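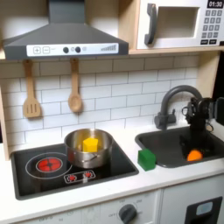 Play kitchen with its hood and microwave, the display at 01:30

Feeding a houseful on song contest final night
by Bernadette Gautier

We have had the final of the song contest on in our front room every November for longer than I care to admit, and over the years I've picked up a fair few ways of getting everybody fed without missing the good songs. I do love a big television night, all that glitter and those endless thank-yous to the orchestra, but it does go on, and people get hungry at very odd moments!

Cook before the opening number

Anything that needs stirring should be finished before the presenters walk on. I make a big pot of bean stew the day before and let it warm through on the lowest heat, with the lid slightly open so it doesn't catch. If you do rice as well, tip it into a warmed dish, cover it with a clean tea towel and then a plate, and serve it while it's still piping hot. My friend Letay Woldegiorgis brings flatbreads wrapped in foil, and they go round first while I'm still hunting for the ladle (it is always in the wrong drawer).

Popcorn for a crowd

Use your widest pan, enough oil to just cover the bottom and 200 g of corn, done in two lots. Put three kernels in first, and when they pop, in goes the rest of that lot. Keep the lid on and give the pan a shake every so often. Salt it in a paper bag, fold the top over and shake, and you'll get it on every piece instead of all at the bottom of the bowl.
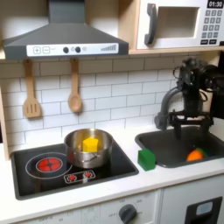
Stop the voting from going cold

The voting is the long bit, and it's when I bring out the pastries. Have them on the tray in the fridge beforehand, and put them in the oven at 200 degrees as the last act comes on. Set a timer with a proper loud ring, as you won't hear a polite little beep over a key change. Évan Lemaire once let a whole tray go black during a ballad, and I have to say it was a very good ballad.

Sticky drinks and splashes

Put drinks on a side table well away from the remote control, with an old towel folded under the jug. For cordial on a carpet, blot with a dry cloth first, then with a little cold water, working from the outside in. On kitchen tiles, a drop of washing-up liquid in warm water does nicely, and an old toothbrush gets along the grout.

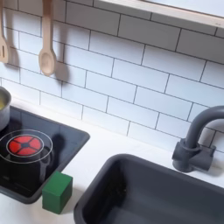
White tiles with dark grout, and a pale wooden shelf

Leave the big washing-up until morning if you like, but do fill the stew pot with water before bed. I put in a spoonful of bicarbonate of soda too, then go and watch the winner's song one more time.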